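Forum Sikavville › Automatisierung › Normen und gute Praxis
Thema: Klebemarkierungen auf der Arbeitsmatte – wer hat feste Regeln?

tinte_und_takt
Guten Abend in die Runde, ich schreibe gerade unsere Hausregeln für die Greifplätze neu und würde gern hören, wie ihr das mit den Markierungen haltet. Bei uns kleben weiße Streifen und Ecken auf der Matte, im Lauf der Zeit kam immer wieder einer dazu, und inzwischen weiß ich bei manchem Strich selbst nicht mehr, wofür er einmal gedacht war. Mein Entwurf sieht vor: Greifer auf, Finger leer, Blick auf die Zone, erst dann Freigabe.

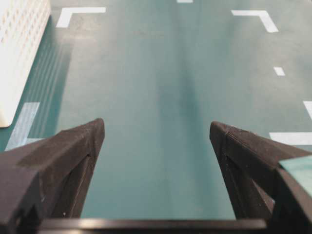 Verfasst von tinte_und_takt am 27. November 2025 · Bereich: Tinum-Zelle

Man sieht die beiden oberen Ecken der Zone ganz ordentlich, links unten ist der Streifen dagegen ziemlich blass. Reicht euch so etwas noch, oder klebt ihr da neu?

Falzbein
Neu kleben, und zwar alles auf einmal! Wir hatten im August bei Allimero genau diese Diskussion, und am Ende stand im Regelblatt: Ein Streifen ohne Eintrag im Plan kommt runter. Das hat erst Murren gegeben (ich habe auch gemurrt), aber seitdem streiten wir deutlich weniger.

moorhuhn_sw
Da muss ich freundlich widersprechen. Wer alles abzieht, verliert auch seine Bezugspunkte, und die alten Aufnahmen lassen sich danach kaum noch vergleichen. Ich würde den blassen Streifen einzeln ersetzen und die Ecken in Ruhe lassen. Viel mehr stört mich der weiße gelochte Gegenstand oben links, der wirft ein Streifenmuster direkt auf die Matte. Habt ihr zum Licht denn gar nichts im Entwurf?

tinte_und_takt
Zum Licht steht bisher nur »gleichmäßig«, ich gebe zu, das ist dünn.

Falzbein
Bei uns heißt es 600 Lux am Platz, gemessen auf der Matte, und keine Schatten von Aufbauten innerhalb der Zone. Außerhalb darf es ruhig streifig sein – da bin ich großzügiger als moorhuhn_sw.

kranich20
Wir arbeiten nach dem Escobar-Leitfaden, da wird nach 800 Zyklen die Matte abgewischt und neu geprüft. Die Fingerspitzen gleich mit, Riefen und Abrieb gehören ins Protokoll. Den Abstand finde ich eher zu lang, aber das ist ein anderes Thema.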